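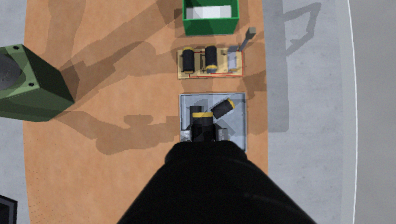
What happens to the people on a manual assembly line when an automated cell takes over part placement? At our site they were moved to inspection, rework and cell tending, at the same pay grade, and the work they do in a shift has changed a good deal more than the number of people doing it.

Posted by ebodnar_ops
February 4, 2020

The question was put to me by several members after the last regional meeting, and I am answering it in this forum so that others may respond. My name is Emese Bodnár and I supervise board assembly at the Skoltside plant. The first cell entered regular production in May. It places capacitors and switches on the power supply boards for the Kindow line. Nine operators were assigned to that station before the change. All nine remain employed in the department.

Each operator received 30 hours of instruction, covering safe entry, fault recovery and tray loading. Written job descriptions were revised before the cell was started, and I would recommend that order to any site.

Posted by line4_steward

I represent hourly employees at the Dadport facility and wish to add a caution. Our management also kept every operator. The pay grade was held, as yours was. What was lost was the piece-rate bonus, which had made up a noticeable part of take-home pay for the faster assemblers. A statement that pay is unchanged should specify whether it means base pay or earnings.

Posted by ebodnar_ops

The point is accepted. Skoltside did not have a piece rate at that station, so the matter did not arise. My statement refers to base pay and shift premium.

Posted by qa_marlow

May I ask about quality figures? Our site is considering a similar purchase and the supplier's material speaks only of speed.

Posted by ebodnar_ops

In the first full month we logged 343 stops. Of these, 84 were caused by parts lying on their side in the tray where the program expected them upright. The remainder were mostly sensor faults and empty trays. Reversed capacitors, which had been our most common manual error, fell sharply. Lifted pads on the switch position rose and have not yet returned to the earlier level.

Posted by el_khatib_support

I work in customer training at El Khatib. Tray faults of the kind described are usually a loading problem. Sites that retrain their loaders see an improvement.

Posted by line4_steward

I must disagree with the wording. If a machine stops when a part has tipped over, and a person used to pick up that same part without thinking about it, the fault should not be entered against the person who loaded the tray. At Dadport, stops were recorded under the tender's name for the first quarter. Two employees received written warnings, later withdrawn. I would urge any site to settle how stops are recorded before the first shift is run.

Posted by el_khatib_support

I did not intend to assign blame to individuals. Tray design is also a factor, and deeper pockets may be fitted.

Posted by ebodnar_ops

Our stops are recorded by cell and by cause code. No employee name is attached. This was requested by the operators themselves and I saw no reason to refuse.

Posted by qa_marlow

Thank you. Do the operators prefer the new work?

Posted by ebodnar_ops

Opinion is divided. Those with wrist complaints are generally in favor. Others report that tending is lonelier, as the old bench seated them side by side and the cell requires one person at a time. We now rotate between tending and rework every two hours. I will post the revised rotation schedule when it has been approved.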